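Recording your first pick in the kitchen simulation

This guide is for new members of the Rostau robotics club who already installed the simulator with Siiri. If the kitchen opens on your laptop, you are ready for part 2.

Start the arm server first and the kitchen after it. In the other order the arm will load but ignore your keyboard. Then press Home and wait until the joints stop moving.
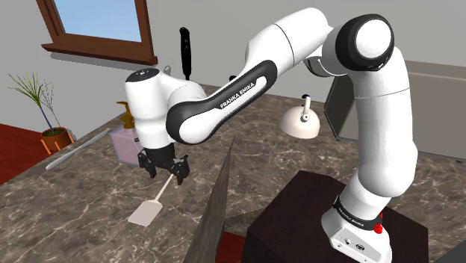 Choosing the target is the step where most beginners lose time. Everybody wants the kettle, because it looks big and easy, but its round body is difficult for two fingers. Please take the spatula first. Bring the open gripper over it with the fingers pointing down, as we have it, and turn the wrist until the fingers are on both sides of the handle. Go down slowly — the small step setting is on key 8.

Before you close the fingers, check the position from the second camera. From one side only, the distance to the counter is easy to judge wrongly.
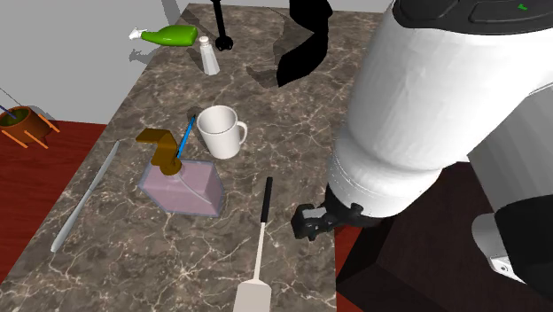 If the view from there looks good, close the gripper and lift straight up. Let the recording run until 600 steps, then press Save and write your name in the file title. Povilas collects the files in the Dillo folder; last year's group left 1,032 recordings in it, so please do not overwrite them.

When the object slips, do not delete the attempt. Mark it as failed and press Home again. Inese needs the failed ones too for her part of the project.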